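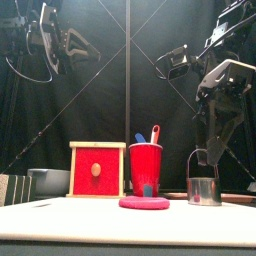

Figure 6. Left and right arms over the work area.

6. Paying a bill from your Plelter wallet when mobile data is down

If the internet in your area is blocked or very slow, you can still pay electricity and water by text message. Your wallet must be registered before the outage begins.

1. Open the messages on your phone and start a new one to 330.
2. Write PAY, a space, then the meter number.
3. Add a space and the amount, without the currency sign. The smallest amount is 500.
4. Send, and wait for the reply. It can take up to seven minutes.
5. Check the name of the meter holder – if it is correct, answer YES with your PIN.

Note: Tirkska and Clallard customers receive a token by text. Key it into the meter at home.

Caution: Do not send the same message twice while you wait. Each one is treated as a new payment, and a cancelled payment is returned to the wallet only after the network is restored.

Guide maintained by Viktória Hegedűs, Tlapale office

Contact us | © Plelter | Back to top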